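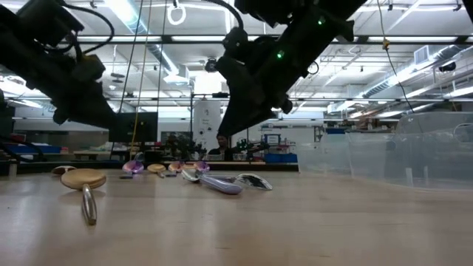

I don't normally go to open days, but Skirkcombe is only 24 miles from us and Pascal Langlois had been on at me for a while to come and see where he works. He has been at Horeck for two years now, on the handling side, which means getting robot arms to pick up things that people use at home. I had pictured a row of orange machines behind fences. What they have is one large, bright room with cables hanging from the ceiling and ordinary desks along the back. The bench we spent longest at had a pair of black arms over a pale wooden table, and the work for the afternoon was spoons. Some had purple parts, some were wooden, and a plain metal one lay in with them.

Pascal says spoons are harder than they sound. They are thin, they lie close to the table, and the shiny ones reflect the lights, so the software can be unsure where the edge is. The handle and the bowl also want gripping differently. The program that decides all this is called Stirkoleo, and the name has been there longer than anyone on the team, so I never found out what it means.

We stood behind a strip of tape while a woman at the desk ran it. One arm came down very slowly, closed on a handle and lifted. It did that well enough. Then it went for a metal one, pinched the table beside it, stopped, and went back up. It got it on the third go. I found I was more interested in the misses. You could see it set off slightly wrong from the beginning, and there was plenty of time to wonder if it would notice.

They keep a tally of every attempt. The target for this stage is 2,000, and when we arrived they had done 1,975. A man next to me asked how many of those were good ones and was told 1,118, which he thought was poor. Pascal didn't seem bothered. He said many of the early ones were with the old fingers, before the new set came from Cuypers, and that he would sooner have the bad ones written down as well.

I asked about noise, because I had expected a lot of it. There was a low whirr when the arms moved and that was all. The air conditioning was louder.

The whole visit took about an hour and a half, plus tea in a room down the corridor -- decent tea, and a lemon cake that went quickly. Parking is at the far side of the building and badly signed, so go past the first gate. There's another open day in May and you have to put your name down beforehand. Pascal says they may have moved on to bowls and cups by then.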